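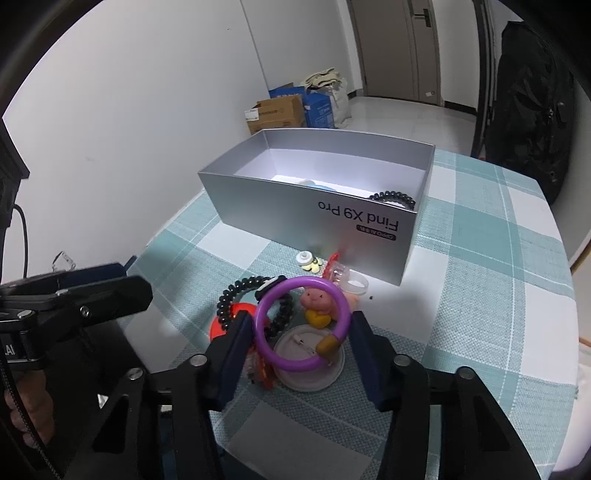
Skitley Student Automation Club Opens Small-Object Sorting Project

SKITLEY, October. The Skitley Student Automation Club has started a project on the sorting of small household objects with two-finger grippers. The work runs through the school year and ends with a demonstration at the Oltdale regional student meet.

Club members use a hand-held gripper to record how a person picks up an item and places it in an open box. The items are ordinary ones: plastic rings, coiled bracelets, bottle caps, small figurines and clear lids. The recordings will be used to train a bench-mounted arm, named Uzor by the students, to repeat the task.

The club has 21 members in two groups. The first records demonstrations and checks each one for missed grasps. The second maintains the arm and writes the control software. The target for the first stage is 200 accepted recordings, of which 83 have been completed.

"Thin and transparent parts are the main difficulty," said Jurgita Kütt, project supervisor. "A ring standing on its edge can be gripped from several directions. A flat lid gives the fingers very little to hold. The students are recording both types in cluttered layouts."

Tests on the arm begin once the first stage is complete. Each test will use 29 objects and one box, with the layout changed between runs. Results will be logged by object type and shared with the partner club in Sokdale, which is working on the same task with a different gripper.

Sessions are held after classes and end at 6 p.m. Students who wish to join the recording group may apply through the club office. Prior programming experience is not required.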